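Home | Reviews | Arms | Hands and Grippers | Cameras | Test Methods | Contact

Review: Nurkus Five-Finger Hand and Billow Parallel Gripper in Household Cloth Handling

2020-09-18

Summary

The Brarkamov laboratory evaluated two end effectors for the handling of clothing and bedding in a furnished room. The first was the Nurkus hand, a five-fingered unit with tendon-driven joints. The second was the Billow gripper, a parallel unit with two padded jaws. Both were operated through the same Ó Néill controller, with the same operator station and the same task instructions. The laboratory recommends the Nurkus hand for mixed garments with straps, cords or tabs. It recommends the Billow gripper for folded linens and for sites where service time is limited.

Scope of the review

Manufacturers usually demonstrate cloth handling on a flat table with a single towel. Customers who contact the laboratory ask a different question. They wish to know whether a hand can collect clothing from a bed, a chair or a floor and place it in a container without a person stepping in. The review was planned around that question.

Testing took place in August. The program consisted of 168 attempts with each end effector, divided among eleven garments and household textiles. Each garment was dropped from waist height before an attempt and was not rearranged. An attempt was scored as complete when the whole item rested inside the container. An item left hanging over the rim was scored as partial.

All units were bought at list price. None of the three suppliers saw the results before publication.

Installation

The Nurkus hand arrived with its wrist adapter, a cable set and a printed manual. Mounting took 200 minutes, most of it spent on finger calibration. The calibration routine must be run again whenever the hand is removed from the wrist, and the manual does not say so clearly. The laboratory lost part of a morning to this omission.

The Billow gripper was mounted and ready for use in 9 minutes. It requires a single cable and has no calibration beyond a zero position. Its pads can be changed without tools.

The Ó Néill controller accepted both units. It stores a separate force limit for each one and loads the correct limit when the unit is recognized. The laboratory regards this as the strongest feature of the controller. Its menus are less satisfactory. The grip force setting is found under "Network," and the screen is hard to read from a standing position.

Handling of garments

Performance on plain cotton items was close. Both end effectors lifted shirts and pillowcases from the center of the cloth with little difficulty, and the Billow gripper was the quicker of the two. Its jaws close in one motion, and the operator has only one decision to make.

The difference appeared with slick fabrics and with garments that carry straps. The parallel jaws tended to slide along a glossy surface until they met a seam. The Nurkus hand could take hold of a strap alone and draw the rest of the garment after it. Operators reached this method without instruction, and it became the usual approach for such items.

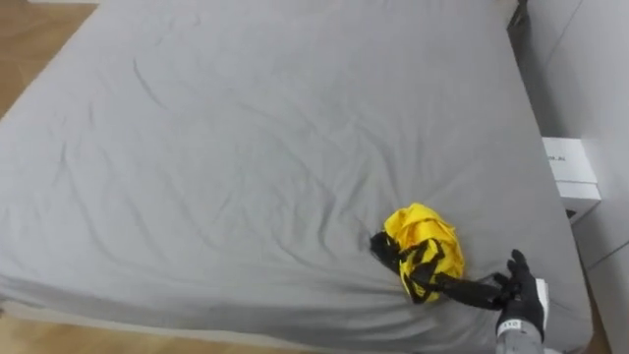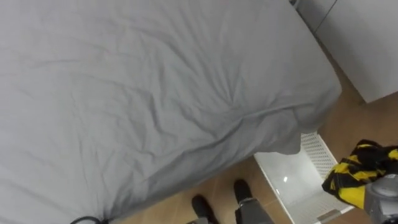 Bed trials with a black and yellow item. In the first view, the black hand holds the end of a strap; in the second, the fabric is bunched at the end of the arm, beside the white basket.

The method has a cost. A strap lifted by its end brings the garment up in a long, swinging shape, and the lower portion may catch on the rim of the container. Most of the partial scores recorded for the Nurkus hand had this cause. Taking a second grip nearer the body of the garment improved the result but added time to each attempt.

Fitted sheets presented a further problem. When fingers or jaws pressed too deeply, they took up the sheet together with the garment. The Billow gripper did this more often. A lower force limit reduced the fault in both units, although heavy items then slipped. Purchasers should expect to set the limit for their own bedding.

View from the head camera

Both units were operated mainly from a head camera. Once a soft item has been gathered, it can hide the end effector from this position, and the operator must judge the grip from the shape of the cloth. The Ó Néill controller displays finger current as a colored bar, which gave useful support at such moments. A wrist camera is offered by the same supplier. It was not purchased for this review and will be examined separately.

Durability and service

The Nurkus hand completed the program with one loose fingertip cover, replaced from the spares supplied. Lint collected at the base of the thumb and had to be removed with a brush. The Billow gripper needed a new pair of pads before the end of the program. Spare pads are inexpensive and were delivered promptly. Nurkus quoted a longer wait for a replacement finger.

Ratings

Nurkus five-finger hand
Garments with straps or cords: Very good
Flat linens: Good
Ease of installation: Fair
Service: Fair

Billow parallel gripper
Garments with straps or cords: Fair
Flat linens: Very good
Ease of installation: Excellent
Service: Good

Ó Néill controller
Force limits: Very good
Menus and display: Fair

The ratings apply to the units as delivered, with the firmware current at the time of testing. The laboratory will amend this page if a supplier issues a revision that affects grip force or calibration.

Related items

Choosing a Force Limit for Soft Goods
Billow Replacement Pads: Three Materials Compared
Ó Néill Controller: Notes on Initial Setup
Wrist Cameras for Household Tasks
How Brarkamov Scores Partial Attempts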